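Small Kitchen, Big Promises: The Counter Gallery

October 2026

Every magazine says a kitchen counter can be "transformed" with one turntable and a free afternoon. I have my doubts. I have owned three turntables and two of them ended up holding paint cans in the garage. Still, the Uvwood apartments have kitchens where the counter is most of the room, so it seemed fair to go back over what is standing on this one and ask which of it has earned the space.
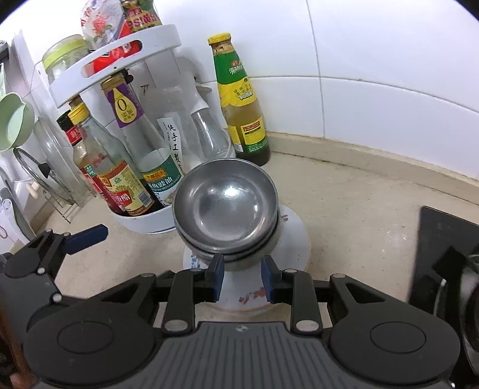 Steel bowls on the flowered pedestal dish, white spice rack behind, stove to the right.

The bowls. Stacking metal bowls is the one piece of storage advice I have never been able to argue with. They nest, they don't chip, and a stack takes the footprint of one. What I do question is parking them on a ceramic dish with a foot. It's a pretty dish, with little red and blue flowers, and as long as the bowls live on it you will never serve anything from it.

The rotating rack. Two tiers, white, round. The catalogs always show these with matching jars, and I have yet to meet a cook who owns matching jars. Soy sauce and vinegar down below is sensible, since tall bottles on a top tier lean when you spin it. Bags on the upper tier I am less sold on. A bag has no bottom to speak of, and sooner or later it slumps into its neighbor.

The empty bottle. There's a clear glass one on the lower tier with nothing in it. Everybody keeps one "for refilling." Mine has been waiting since February.

The tall bottle by the wall. Yellow cap, green and yellow label, too big for the rack, so it stands by itself against the tile. I would leave it there. The Mugo organizer people will sell you a separate tray for big bottles at $14, and all you get is a tray to wipe as well as a bottle.

The lid rack. One glass lid in a metal rack, over on the far left. I was rude about lid racks on this site last year and got letters. I'll allow that it beats a drawer full of lids. I won't allow that it needed to be on the counter.

The measuring cup. Pale green, left out in the open. Fine by me. Anything used daily can stay out, whatever the Zostmont newsletter says about "clear surfaces."

The counter itself. Beige and speckled, which hides crumbs very well. Whether you count that as a feature depends on how you feel about crumbs.

Next gallery: under-sink cabinets in the Clolside building. Expectations are low. Comments are open until the end of the month.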